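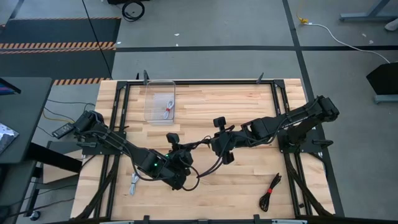 Visit to the Ommont works, Grumdale, 19 July 2024

The morning session covered cable preparation. Leads arrive from the Vulutberg store on drums and are cut to length in bay 5, with 1585 mm the standard for the Arai harness. Anything with a kink near the connector end goes back for recutting.

Handling takes place on butcher-block worktables, the tops built up from pale and honey-brown strips. The floor is grey concrete throughout. Clear plastic bins are used at the benches - the contents can be checked without lifting a lid.

The coiling guide on the wall asks for a minimum loop diameter of 40 mm on black cable and forbids wrapping round the hand. Bunched cable is to be opened out before it is coiled. Ties go on at two points and are left slack enough to slide.

Questions on storage life were put off to the September visit. The drum store was closed for stocktaking, and the tour finished 30 minutes early at the loading door.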